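Small-Shop Automation, Handout 7: Building a Two-Arm Bin Station
Notes by Fionnuala Scanlon, revised May 1, 2021 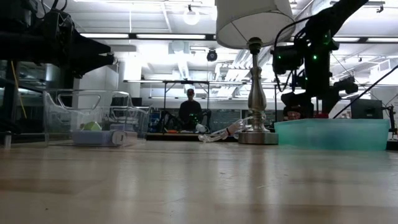

COURSE NOTES > BENCH LAYOUT AND REACH

7.1 Scope

These notes cover the layout of a two-arm station built on an ordinary table in a shared workshop. Motor selection was handled in Handout 5 and is not repeated. Students building at home may follow the same steps with a single arm and skip 7.4.

The station used in this course has two black arms, one entering from each side, with a clear plastic bin at the left and a teal bin at the right. A table lamp with a turned metal stem stands between them. Each arm works mainly over its own bin. The middle of the table is shared space and is treated separately below.

7.2 Mounting

Fix the arm bases before anything else is placed. A tabletop alone is rarely stiff enough to carry a moving arm, so bolt each base to a frame or a stand that reaches the floor. Check for play by hand: hold the arm near the gripper with the power off and push sideways. Any movement felt at the base will show up larger at the fingertips.

Record the base position in the build log, measured from the front left corner of the table. Use millimeters. Groups that mixed units in November had to redo the whole reach map.

7.3 Bins

Choose bins with walls that slope outward. A straight-walled bin leaves too little room for the gripper when an item lies against the side. Handle openings are useful for carrying but they are a nuisance in use, as a fingertip can enter one and catch on the way up. Set a minimum side clearance of 20 mm in the motion file and do not reduce it to gain speed.

Clear walls are hard for a depth camera. The Wudier driver used on the course machines returns gaps on transparent plastic, and the same applies to crumpled film or bags left on the table. Enter bin walls by measurement. Do not rely on the camera for them.

7.4 Shared space

Only one arm may be in the shared space at a time. The simplest method is a single flag held by the controller:

Arm requests the flag.
Controller grants it if it is free.
Arm enters, completes the move, withdraws past the boundary.
Arm releases the flag.

A tall object in the shared space, such as a lamp, must be entered as a keep-out volume. Model the shade and the stem as two cylinders. One large cylinder is easier to write but blocks reach that is in fact available under the shade.

7.5 Cables

Leave slack at every joint and turn each joint through its full range, slowly, before tying anything down. A loop that hangs well clear with the arm raised may lie across the bin with the arm lowered. Abbas Azimi's cable sheet (Appendix B) gives tie points for the Jurkent arm - the distances do not carry over to other models.

7.6 Lighting

Gloss on a tabletop produces reflections that the vision step can read as edges. Test with the room lights on and again with them off. If the result differs, a matte sheet under the work area is usually enough.

7.7 Exercise

Draw a reach map of your own station at a scale of your choice. Mark both bins, the shared space and all keep-out volumes. Then run up to 32 transfers at low speed and log every stop, with the joint angles at the time. Hand in the map and the log together. Mei Szabo will return marked copies at the next bench session.

Reading: course binder, pages 86 onward.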